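Subject: Re: [drarbridge-home] Standing desks, are they worth it?
List: drarbridge-home

Earlier message:

> I finally gave in and bought the Marnance frame last month. I am standing four hours a day and my back feels like new. The brochure says you burn an extra 70 calories an hour on your feet and that most buyers report better focus inside of a week. I paid 1,689 with the oak top and I would pay it again. Anyone on this list who sits all day should at least try one. Illach makes a cheaper one if money is tight, but you get what you pay for.

I'm glad your back feels better. I mean that, and I'm not trying to talk you into sending it back. But I have been reading desk brochures since the Cisneros people came through our building with their demo units, and I'd like to know where that 70 comes from before it gets repeated on this list as a fact.

Try it with a pencil. Four hours at 70 extra calories is a decent sandwich, every working day, for standing still and typing. If that held up, everybody who has ever worked a store register would be thin. I asked the Cisneros rep for his source and he gave me a sheet with a bar chart on it. The chart had no numbers up the side. I asked again by email and got the same sheet back as an attachment, in color this time.

"Most buyers report better focus" bothers me more. Who was asked, and when? If you ask a person one week after they spent that kind of money, they are going to tell you it was a smart buy. I would. Ask them again in a year and see how many are using the thing as a tall place to put mail.

My own trial went like this. I borrowed an Illach desk from work for 42 days and wrote down when it was up and when it was down. For the first week or so I was up most of the morning. By the end I was raising it after lunch, mostly out of guilt, and my feet hurt. My back was a little better. I had also started walking to the post office at 3:00 during that same stretch, because I was keeping a log and felt watched by it. So which one helped? I can't tell you, and I don't believe the brochure could either.

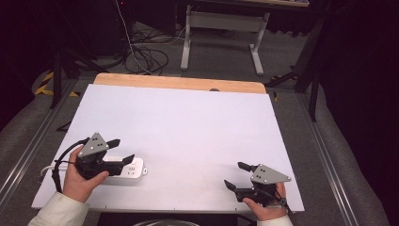
What should a person check first if their back hurts at a desk?

The height of the work surface against their elbows, sitting in the chair they already own. If your shoulders creep up when you type, the surface is too high for you, and a new chair cushion or a lower keyboard tray may be all it takes. Check the screen next. Most people I know have it too low, and a couple of thick books will tell you whether that matters before you spend anything.

Now the part about getting what you pay for. I'm not convinced. The Illach wobbles at full height, I'll give you that, and the motor makes a noise like a blender with a spoon in it. The Marnance is quieter. But look at what is in the price. The top is a separate line, the cable tray is a separate line, and the warranty past 5 years is a separate line. Take the oak off and the gap between the two gets a lot smaller. You can put either frame under a top you already have if the screw holes land on solid wood, and you can drill new ones if they don't.

I'd also be careful with four hours straight off. Maybe you worked up to it and didn't say so. I went at it hard and had sore heels well into April. A mat helped some. Shoes helped more. The brochure shows a man in socks.

If somebody on the list has had one of these for more than a couple of years, I would like to hear from you, and I would like to hear the dull version. How often does it really go up? Has the motor quit? Did you ever get a straight answer on the warranty? I'll take one of those over any number of first-week reports, mine included.

And if anyone has the study behind the 70, please post it. A link to the study itself, please, and not to a page that says studies show. I'll read it, and if I'm wrong I'll say so on here.

The Illach went back to work, by the way. I'm typing this sitting down.

--
To leave drarbridge-home, send a blank message with "leave" in the subject line.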